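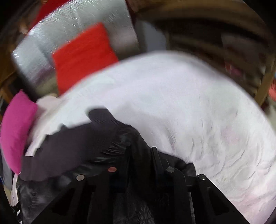
Theano Zervas asked that it be minuted before any other business that the hem allowances on the concert blacks had been agreed in the spring and should not be reopened tonight. Noted. The chair said hems were not on the agenda and that the item on intake tickets would be kept to tickets.

Tivano Alterations Workshop
Minutes of the members' meeting, 16th August

Present: Silvan Stöckli (chair), Despina Triantafyllou, Theano Zervas, Suqin Ding (minutes)
Apologies: Yiğit Akgül

1. Minutes of the previous meeting
Accepted with one correction. Under "Steam supply", "pressure valve" should read "pressure switch". The valve was never replaced.

2. Matters arising
The lock on the rear stairwell door has been changed. Keys are signed for in the front office. Theano Zervas has still to return the old one.
The quote for relining the curtain store was received and is over budget. Held until the autumn.

3. Steam supply
Suqin Ding reported on the Cluller boiler. Pressure falls off when both irons and the form finisher are drawing at the same time, and recovery is slow. The service engineer attended twice. On the first visit the switch was adjusted. On the second the feed line was opened and scale was found on the inlet side, with less in the vessel itself.
The engineer's written advice is to fit a softener ahead of the boiler and to blow down at the end of every working day. Blowdown is currently done when somebody remembers.
Graller has quoted for a cartridge softener and separately for a resin unit with its own brine tank. The cartridge is cheaper to buy and dearer to run. The resin unit needs a drain, and the nearest drain is on the far side of the pressing room wall.
Despina Triantafyllou said she would accept the cartridge for one year on condition that hardness is tested at the tap and after the unit, and the readings written down. Silvan Stöckli preferred to pay for the drain now - the wall has to be opened for the electrical work in any case. Discussion followed on whether the landlord's consent covers plumbing. The lease refers to "services" without defining them.
Agreed: cartridge unit to be ordered. Daily blowdown to start at once, with a log sheet hung by the boiler. The drain to be raised with the landlord in writing.
Action: Suqin Ding (order, log sheet), Silvan Stöckli (letter).

4. Intake tickets
Of the tickets sampled from last month, 21 had no fiber content entered and 17 had no return date. Some 6 had neither. Missing fiber content is the more serious fault, as the presser then has to work from the care label, and in older garments the label has often been removed.
Theano Zervas proposed that tickets without fiber content be sent back to the counter. Despina Triantafyllou objected that this would hold up same-day work. She suggested an entry of "not known - test", which puts the garment on a low setting with a press cloth until a seam allowance has been tried.
Agreed as suggested. The wording will go on the next printing of tickets. Existing stock to be used up.
Action: Despina Triantafyllou.

5. Thread order
Core-spun polyester in black and navy to be reordered in the usual weight. Cotton thread to be ordered for the garment-dye customer only and kept on a separate shelf. Yiğit Akgül had asked by message for silk buttonhole twist. Approved, limited to 4 spools.

6. Access to the cutting table
The booking sheet is being filled in ahead for whole weeks. Members are asked to book mornings or afternoons, and to strike out any slot they will not use. No rule was adopted. To be looked at again if it continues.

7. Any other business
Silvan Stöckli reported that the needle detector is due for calibration and that the test card is missing. Members to check their drawers.
Suqin Ding asked for the extractor fan to be left running after spot cleaning. Agreed.

Next meeting: date to be set once the landlord has replied on item 3.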